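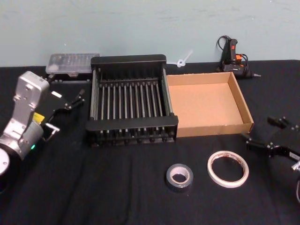

The dish rack on the long table, with a cardboard tray beside it

About Skimeo

Welcome, and thank you for stopping by! Skimeo is a small home goods shop on Morrison Street in Prelen, and we sell the plain, useful things that live next to a kitchen sink - dish racks, drainers, draining mats, cup stands and the little bits and pieces that go with them. We opened with four kinds of rack on one shelf, and we have been fussing over dishes ever since.

We started the way a lot of shops do, by being annoyed. The rack in our own kitchen held dinner plates well enough, but the soup bowls slid forward and the saucers fell through, and every evening ended with something balanced on top of something else. So we went looking for a better one, and then for one that would fit a narrow counter, and before long friends were asking us to find racks for them too.

These days our back room is where most of the thinking gets done. We keep a long table against the wall with a black cloth over it, and a rack sits out there for as long as it takes us to make up our minds.

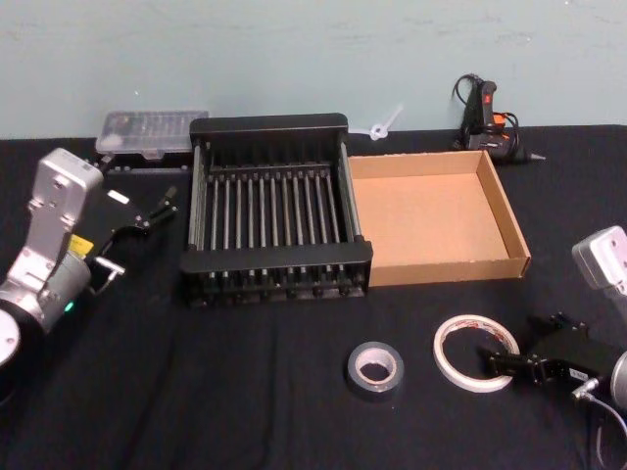

We like to take our time over this part. We load a rack with our own mismatched plates, leave it overnight, and come back to it with fresh eyes and a cup of coffee. Do the plates stand up straight? Can you get a sponge in between the rods when it needs a wash? Will it sit level on a counter that isn't quite level itself (ours certainly isn't)? A rack that passes goes home with one of us for 12 days of ordinary family suppers, and only then do we put it in the shop.

We are also known, a little, for our repair shelf. If you bought a rack from us and a foot has come off or a rod has worked loose, bring it in and we'll see what we can do. Small repairs are $10, whatever you paid for the rack in the first place, and we are always happy to look at one before you decide.
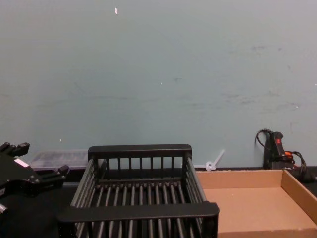 A black rack with slatted sides, seen from the front

Our larger drainers come from Ladico, a family workshop we have bought from since our first winter, and we can order most sizes if you bring us the measurements of your counter. Please measure the space behind the faucet too - it catches people out more often than you'd think!

You'll find us at 405 Morrison Street, with the entrance on the side facing the bakery. We're closed on Sunday and open every other day from 10 in the morning. Come in and bring a plate from home if you like, so you can try it in the racks.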